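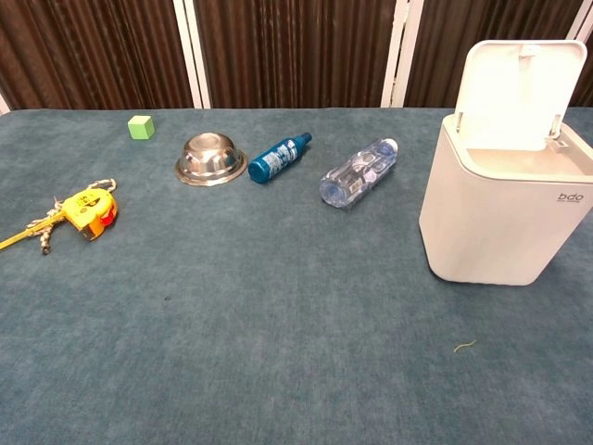 Filed under: Budget and planning

Our workshop in Vistdale will get its first robot arm in November, if the money agrees with us. I have spent many evenings on the list of what to buy, and I want to write down how I made it, for other small groups who are in the same situation.

My first mistake was to begin with the arm. I compared payload and reach, I asked for 2 quotes, and only after that I asked myself what the arm should do. The task is simple to say: pick up used things from a table and put the waste in a bin. So now I began again from the table. I put out bottles, a steel bowl turned over, a small green cube and a white bin with the lid open, and I looked at them as a gripper must look at them.

The bin changed my budget the most. It is much taller than everything else, and with the lid up it is taller still. The arm has to lift a bottle over that wall and still have some room left. The cheaper quote, from Pirihi, was for an arm that reaches the far side of our table very well, but only when it stays low. I had not thought about this when I read the data sheet.

The clear bottle is the second problem. Depth cameras often have difficulty with transparent plastic, and polished steel is also not easy for them. I moved money from the gripper to the camera for this reason. The gripper can be a plain one with two fingers, and we can replace the finger pads later.

The small costs are the ones I forgot the first time. My list now has 136 dollars for cables, clamps and spare pads, and a separate line for shipping from Stitutdale. I also keep a tape measure on the table always, because I do not trust my eyes for distances anymore.

The table cover stays for now. It is soft and things do not roll much on it, but I am not sure how the arm base can be fixed through it. Minton sells a steel plate for this. I have asked them for the price with holes already drilled, and I wait for the answer before I sign anything.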